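Table Tennis Room, Faltau Building: Photo Gallery

Naltadberg Recreation Center
Page updated 30 October 2025

The table tennis room on the lower level of the Faltau Building is open to all registered members of the Center and to residents of the Doolan district. This gallery presents the room as members find it in ordinary use, together with general information on its equipment and on the clearing of tables between sessions.

The blue table

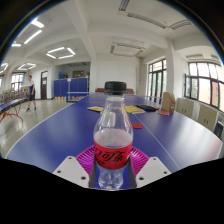
Members who hold a daytime pass may use the room without booking when no class is scheduled. A table becomes free for the next party as soon as drinks, printed matter and personal belongings have been taken off the playing surface. Bottles are accepted in the room provided that they have a screw cap. Open cups are to be left in the hallway.

The playing surface is blue, with white edge lines and a white center line. The center line divides the two service courts in doubles play and has no function in singles.

About the room

The room was opened to members in July, following the transfer of the Center's indoor activities from the Zilten Annex. It contains 3 tables, of which 2 are available for open play at all times. The remaining table is assigned to classes and to the junior program, and may be used by other members when no class is in progress.

The floor area of the room is 122 square meters. The tables are arranged so that players at one table do not cross the playing area of another. Members are asked not to move the tables. If a table needs to be leveled or shifted, the front desk should be informed.

Use of the tables

Sessions of open play are limited to 20 minutes when other parties are waiting. The waiting list is kept at the front desk, and names are called in the order in which they were entered. A party that is not present when called is placed at the end of the list.

Paddles and balls may be borrowed on presentation of a membership card. Borrowed paddles are to be returned to the desk and not left on the tables. Members who bring their own equipment are responsible for it throughout their visit.

Sitting or leaning on the tables is not permitted. Nets are adjusted by staff only.

Clearing and cleaning

At the end of each session, the table is to be cleared completely. Leaflets, booklets and score sheets that are no longer needed go into the paper bin by the door. Empty plastic bottles go into the separate container beside it, with the cap screwed on and the label left in place.

The playing surfaces are wiped every evening with a soft cloth and a small amount of clean water. Household sprays and polishes should not be applied, as they leave a film that affects the bounce of the ball. Anyone who spills a drink on a table should notify the desk at once and should not attempt to dry the surface with paper towels.

Articles left behind are kept at the front desk until the end of the following month. Sealed food and drink are held until closing time on the same day. Open food and drink are discarded.

Group visits

Schools and clubs from Naltadberg and Doolan may reserve the room for group visits. Requests should state the number of participants, their age group and the equipment required. Groups are asked to name one adult who will remain in the room for the full visit and sign the register on departure.

Use of photographs

Photographs on this page may be reproduced in newsletters and notices of member clubs with the credit line "Naltadberg Recreation Center." Other uses require written permission from the Center's office on the ground floor of the Faltau Building.

Related pages: Opening Hours / Membership and Day Passes / Junior Program / Zilten Annex: Outdoor Courts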